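Cómo preparar un roast de cumpleaños sin perder al amigo

Por Phong Lương

El año pasado me pidieron organizar un roast para los cuarenta años de mi compañera Maxine Katene. Yo había visto muchos roasts en la televisión, pero nunca había escrito uno, y menos en español, que es mi tercera lengua. Escribí seis versiones. En esta guía explico el método que uso desde entonces, para una cena o una fiesta en un bar pequeño.

Qué necesita

Una persona homenajeada que haya dicho que sí, tres personas que hablen (cuatro ya es mucho), un presentador, un micrófono y un público que conozca al homenajeado. Nosotros lo hicimos en el Bustik, un bar con un escenario muy bajo donde caben 100 personas, y estaba bastante lleno.

Paso 1. Pida permiso y pida la lista

Hable con el homenajeado a solas, por lo menos dos semanas antes. Pregúntele qué temas están prohibidos y apúntelos. Maxine me prohibió dos: su divorcio y su madre. Todo lo demás quedó permitido, incluida su manera de aparcar. Mande la lista a cada persona que va a hablar y pídale que conteste por escrito. Uthai Sombatkul no contestó, y tuve que llamarlo la misma tarde de la fiesta para estar seguro.

Paso 2. Reúna material concreto

Un buen insulto cariñoso nace de un detalle que el público reconoce. «Eres muy tacaño» no hace reír a casi ningún público. En cambio, «invitaste a tu hermana al restaurante y le pasaste la cuenta en febrero» tiene un lugar, una persona y una fecha. Haga una hoja con tres columnas: costumbres, ropa, fracasos pequeños. Los fracasos grandes déjelos fuera, aunque el homenajeado los cuente él mismo cuando bebe.

Paso 3. Escriba la frase al revés

Empiece por el final. Escriba primero la palabra que debe provocar la risa y después construya la frase para que esa palabra quede en último lugar. En español esto cuesta un poco, porque nos gusta añadir explicaciones detrás. Si después de la palabra graciosa hay todavía una coma, borre desde la coma.

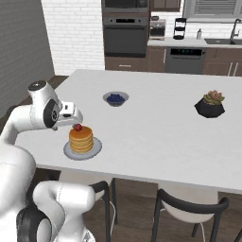

La comparación es la herramienta más usada del roast y también la que peor se usa. El modelo es sencillo: el homenajeado es como una cosa, y la segunda mitad de la frase dice por qué. Lo difícil es que la cosa sea exacta. Pongamos una pila de tortitas en un plato gris: «Natnael, tu currículum es como una pila de tortitas: parece alto, pero son todas la misma». Funciona porque la altura se ve y el público hace el resto. Con «un postre» en lugar de las tortitas, la frase se muere. Pruebe siempre con un objeto que cualquiera pueda imaginar en un segundo, y no use más de dos comparaciones en todo el discurso.

Paso 4. Ordene los chistes

Ponga el segundo mejor chiste al principio y el mejor al final. En medio van los más largos. Después de un chiste duro conviene uno contra usted mismo; así la sala respira y nadie piensa que tiene usted una cuenta pendiente. Yo hablo de mi acento. Hằng Mạch habla de su banda, Lò, que según ella tiene más integrantes que oyentes.

Paso 5. Mida el tiempo

Cada persona habla tres minutos. Lea el texto en voz alta, de pie y con reloj. Mis discursos salen siempre de unas dos páginas, o sea 2,800 caracteres con espacios, y todavía me queda tiempo para las risas. Si no hay risas, termina usted antes, cosa que también es buena.

Paso 6. Pruebe con una sola persona

Elija a alguien que quiera al homenajeado y que no sea demasiado educado con usted. Lea y mire la cara, no escuche solamente la risa. Si la persona dice «uf» antes de reír, el chiste se queda. Si dice «uf» y después pregunta algo, el chiste sale.

Paso 7. Termine con algo verdadero

Las últimas dos frases son en serio. Diga una cosa buena que el homenajeado hizo por usted, con el mismo nivel de detalle que puso en los insultos. No lo anuncie con «ahora en serio», que es una fórmula muy gastada. Haga una pausa, baje un poco el papel y dígalo.

Errores frecuentes

Hablar del físico cuando no hay confianza. Repetir un chiste que ya hizo el orador anterior (el presentador debe leer todos los textos antes). Beber antes de subir. Reírse uno mismo antes de llegar al final de la frase, que es mi defecto y todavía no lo he corregido.

Y deje siempre que el homenajeado responda el último. Maxine habló el doble de lo permitido y a mí me dedicó casi la mitad.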